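The Drinks Station 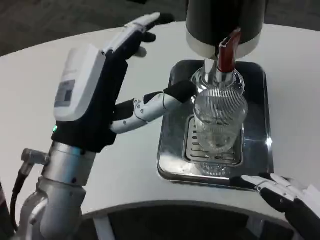 Américo Rocha had been told that the handover would take until November, and that he should write down everything he did. He began with the cleaning, as it was the longest part. The first page covered the spout, the grate and the tray. The second page covered the glasses.

The canteen at Seltlow served 1,000 people over three sittings. Before the change it had four attendants on drinks. Now it had Américo and a machine from Herell with two arms, which the fitters called the unit and the kitchen called Left and Right, depending on which hand was in the way.

His new title was station supervisor. The work consisted of watching a screen for faults and clearing them. A fault was anything the unit could not settle in 14 seconds. A glass set down off centre on the grate was a fault. So was a glass that the left hand had closed on too far down, where the ribs ran narrow. The screen gave each one a number and asked him to choose a cause from a list. The list had no entry for most of the causes.

"Choose the nearest," said the woman from Herell, over the phone.

"The nearest is wrong."

"It still helps us."

He chose the nearest. By the end of the second week the log stood at 2,322 pours, and the fault rate had dropped below the figure in the contract. The manager, Paisan, pinned the chart beside the time clock. People on their way out stopped to look at it, and one of them asked Américo whether he was pleased. He said the chart was correct.

What the chart left out was the queue. With four attendants the queue had been uneven. It bunched at ten past twelve, when the packing hall came in, and the attendants worked faster and talked less. At twenty to one it thinned and they talked more. The unit poured at one speed. The packing hall learned to come in groups of six and to stand apart, and the two men who used to argue about football at the counter now did it by the door, where Américo could hear the voices but not the words.

He put this in the handover document under Other Observations. Paisan sent it back with a note asking him to keep to the procedure.

So he kept to the procedure. Glass upright in the middle of the grate. Spout pointing into the glass. Thumb clear of the rim before the pour starts. Right hand low and to the side until called. He tested each line by reading it aloud and doing it himself with his own two hands, at half past six in the morning, before the lights in the dining hall were on. His hands did not wait low and to the side. The right one kept going to the cloth.

He added a line about the cloth. The unit had no cloth, and after 100 pours the tray needed wiping, a job that appeared in no part of the contract. He had been doing it between sittings - four passes, then the grate lifted and dried underneath.

Herell replied within the hour. They wanted to know how hard he pressed.

He went down to the station and wiped the tray, paying attention. Then he wiped it again. He wrote that it depended on what had been spilt, and left the box for the number empty, and at ten past twelve the packing hall came in.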